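How Does Leather Get Made?
A Kids' Corner page by Lavanya Chacko

OK quick question. What do a baseball glove, a belt and your grandpa's boots have in common? Leather! And leather starts out as animal skin. Mostly cows. Sometimes goats, sheep or pigs.

Might sound a bit yucky. But people have been doing it for thousands of years, way before zippers or plastic.

Why doesn't it rot?

Good question. Skin is made of tiny strings called fibers, all tangled up like a bowl of noodles. The main stuff in them is called collagen. You have it too, in your skin and even your bones. If you leave a raw hide lying around, germs eat it. Dry it out and it goes hard as a board.

So people found a trick — tanning. (Not the beach kind!) Tanning changes the fibers so germs have a much harder time eating them, and the skin can still bend.

The steps, fast version

First, salt. Salt pulls water out so the hide keeps until the workers are ready. Then a long soak and a good wash. Then the hair comes off, usually with lime. That's a white powder, not the fruit.

Next comes the tanning itself. The old way uses tree bark. Oak bark is full of something called tannins, and thats where the word tanning comes from. Tea has tannins in it too. Ever had tea that makes your mouth feel dry? Tannins. The bark way is slow, it can take weeks or even months. The newer way uses salts made from a metal called chromium, and it can be done in about a day.

After that the leather gets oil or fat rubbed in so it stays soft. Then color. Then a finish on top, kind of like a raincoat, to help keep spills out.

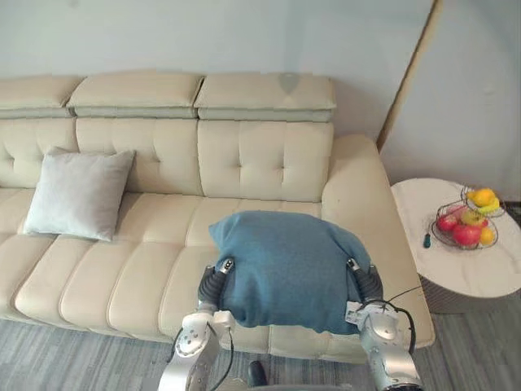

One hide is pretty thick, so big machines split it into layers, like pulling apart a sandwich. The outside layer is the strong one. It's called grain. The under layers are fuzzier and they often get turned into suede. Rub suede one way and it looks dark, rub it back and it looks light. Try it on a shoe (ask whose shoe first).

A town that smelled

My town, Mustville, had a tannery down by the river when my grandmother was small. The Prandstead Tannery. One winter it finished 1,267 hides, she still has the newspaper clipping. She says you could smell the place from the school, 2 miles off, and everybody held there noses on the walk home. Tanneries needed lots and lots of water, so they were built next to rivers. Bad news for the fish. Today there are rules in many places about cleaning the water before it goes back.

Is it real or fake?

Some "leather" is really plastic on top of cloth. Look at a cut edge if you can find one. Real leather looks fuzzy there, with fibers. Fake leather often shows a layer of cloth. Real leather can have tiny pores too, little dots where hairs used to grow.

Words to know

Hide — the skin of a big animal
Tannery — a place where hides become leather
Collagen — the stringy stuff in skin
Suede — leather with a fuzzy side

Next month: where does wool come from, and why does it itch?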